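Posting this as a thread because people keep asking me what to do after a catalytic converter or tool theft, and the answer doesn't fit in one post. I take reports at the front desk for the Polside police, evening shift.

1/ We had 49 thefts from vehicles reported in July. Most were work vans and pickups parked on the street overnight. The block between the Drondby warehouse and the rail crossing had more than any other.

2/ What gets taken: cordless drills, batteries, nail guns, chargers. Drillix sets go first. They sell fast online and most owners never wrote down the serial number.

3/ Without a serial number we can take your report, but we can't enter the tool in the stolen property database. If an officer finds it in a pawn shop or a trunk two weeks later, there is nothing tying it to you.

4/ So tonight, go out to the truck and take a picture of each serial plate. On most drills it's on the underside, near where the battery clicks in. Email the pictures to yourself. Don't keep them only on a tablet that lives in the glove box.

5/ You can file online if nobody was hurt, you don't know who did it, and the loss happened inside city limits. If someone is still in or near the vehicle, call 911. Don't walk out there.

6/ If you come in person, bring your ID, your plate number, and a list of what's missing with what you paid. Receipts help but we don't require them. You can drop those off later and we'll attach them to the case.

7/ Get the case number before you leave. Your insurance company will ask for it on the first call. A full copy of the report usually takes 4 business days.

8/ Cameras. If a neighbor has one that faces the street, ask them to save the clip the same day. A lot of systems record over themselves. Detective Marilou Saludo has the property cases now and she would much prefer the whole file to a phone video of somebody's monitor.

9/ If you see your own tools for sale, screenshot the listing with the seller name and price showing, then call us with your case number. Please don't set up a meeting. We had a man do that last winter and he lost his wallet too.

10/ Engraving: Hatice Yüksel at the records window lends out an engraver, no charge, leave a license with her and bring it back the next day. Use your driver's license number with the state in front. Don't use your Social Security number.

11/ Somebody asked if small losses are worth reporting. Yes. A $100 charger still puts your street on the map we use to assign overnight patrols. Lobby is open until 9 p.m. Replies are not monitored for emergencies.

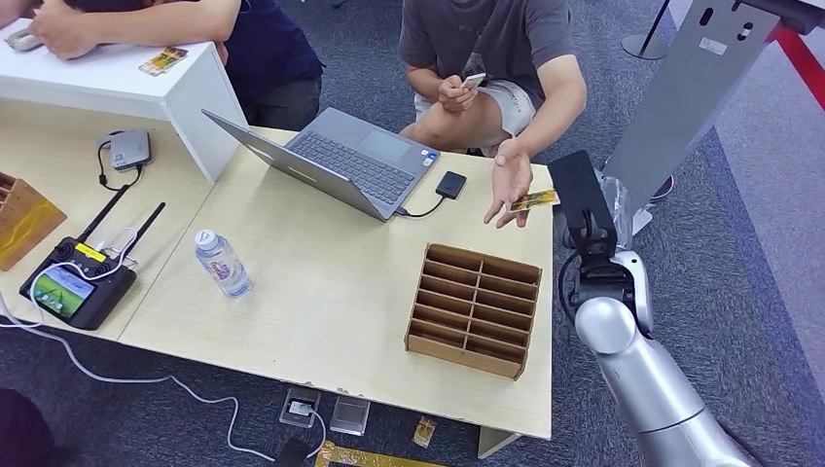

Holding out a card at the table.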